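2020-01-13

# Hand sewing for absolute beginners: notes for session 3

Right, last time we got as far as threading up and doing a wobbly running stitch, and I was really pleased with how you all did. This time it's joining two edges, which is where hand sewing starts being useful (hems, split seams, the lining of that coat you keep meaning to rescue).

## Before you start

Cut your thread about as long as your forearm and hand together. I know it's tempting to cut a great long piece so you don't have to thread up again, but long thread tangles and you'll spend the evening picking knots out. Mine was always too long until Glenys Tunstall, who taught me at the Partington evening class, started snipping it in half as she walked past!

You'll need:

- two scraps of plain cotton, about the size of a paperback
- a size 10 needle if you like a fine one, or anything you can thread without swearing
- the grey Vovitz thread from your kit, or your own
- pins, and small scissors

## Running or separate?

Most of what we sew is continuous. One thread goes in at the start and comes out at the end, and if it snaps in the middle the whole row can work loose. Quick to do, though, and nice and stretchy if you keep it slack.

The other way is to make each stitch on its own, knot it, snip it and move along. Dressmakers do this when they tack down pleats, quilters do it when they tie a quilt, and surgeons do it too, where it goes by the name of interrupted sutures. It's slow – but if one knot goes, its neighbours stay put.

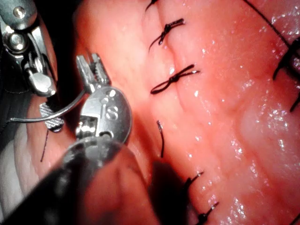

*Interrupted stitches in dark thread along a closed incision, with a curved needle to the left.*

Curved needles turn up in our world as well. Upholsterers and bookbinders swear by them, and I keep one for lampshades, where you can't get your hand round the back. Don't buy one specially. If you'd like a go, there's a Kultum set in the tin by the kettle.

## Exercise

1. Pin your scraps together, right sides facing.
2. Sew one long edge with backstitch, small as you can manage.
3. On the opposite edge, make 12 separate stitches, each tied with a reef knot (left over right, then right over left).
4. Take the pins out and give both edges a good tug.

Write down what you notice. Puckering nearly always means the thread's too tight, so ease off a bit and try again on a fresh scrap.

## For next time

Bring something that needs mending – socks are fine, clean ones please. We'll be doing ladder stitch, and I'll explain why I've gone off the Itent wax I was raving about in September. If you've got the course book, have a look at page 44 first.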